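Print | E-mail

Wanted: a part-time bookkeeper who doesn't mind a bit of noise

Hi, I'm Dalia Koppel, and I run the office at Skanness, a small shared workspace in an old dairy building on the edge of Jastum. I've been doing our books myself for the last few years, mostly in the evenings with a cup of tea going cold next to me, and I've finally admitted that I need help! So I'm looking for one friendly, careful person to take them over, starting in May.

The job is 70 hours a month, and you can spread those out pretty much however you like. Mornings are quieter, but I've had people tell me they think better after lunch, so suit yourself. What I do need is someone here in the last few days of the month, when the rent invoices go out and everybody remembers their receipts at the same time.

You'd be sending invoices, chasing the late ones (nicely – we see these folks in the kitchen every day), paying our suppliers and getting the quarterly papers ready for our accountant, Jurgita Vasiliauskas. Jurgita is wonderful and very patient, but she does like her columns to add up. We handle more than 800 invoices a year, and most of them are small and dull. The heating ones are big and dull.

You should have done bookkeeping somewhere before. I don't care much where – a shop, a school, your uncle's garage. We use a program called Era, and if you've never seen it, I'll sit down with you for the first couple of weeks until it stops being annoying. Decent spreadsheet skills would make me very happy.
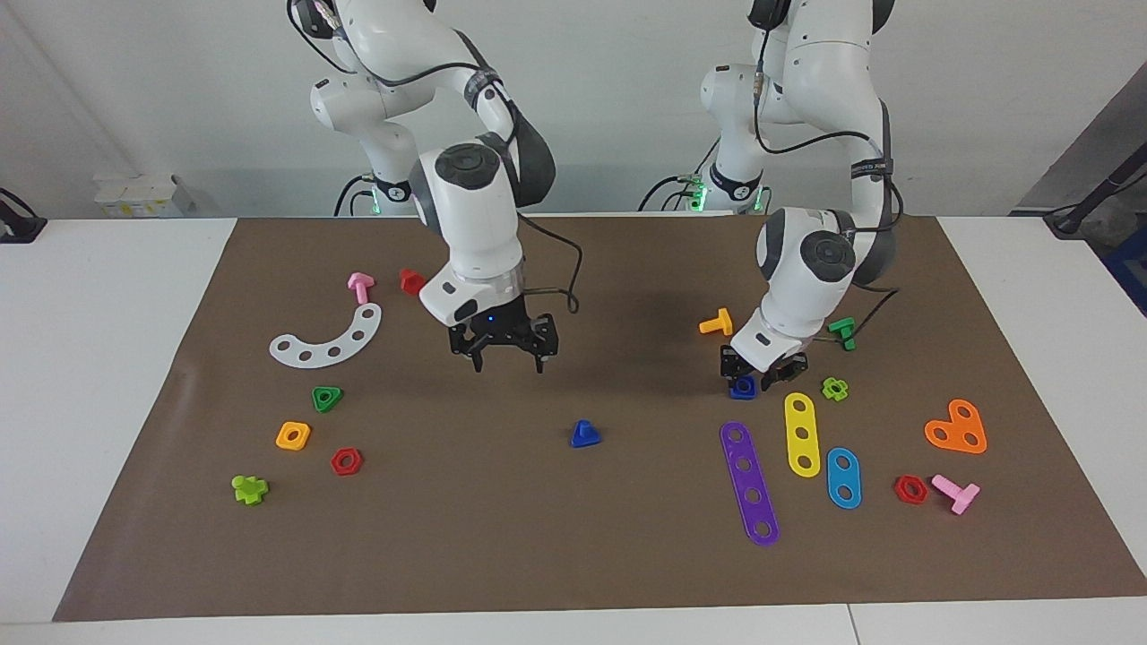 Pay is 815 a month before taxes, plus a bus pass, and you'd get your own desk by the window in the upstairs office. There's a door that closes, too, which I fought hard for. Dogs are fine if they get along with mine. Parking is a pain in winter, so take the bus if you can and get off at Siliņa, then walk up past the bakery.

To apply, send me a short note about yourself and the work you've done. A résumé is great, but please don't spend a whole weekend on it. I'll be reading everything myself and I'll write back to everyone, even if it takes me a little while. If you'd rather come by and look around first, drop me a line and we'll find a time – I'll put the coffee on.

Posted January 19, 2020

Contact | © Skanness | Back to top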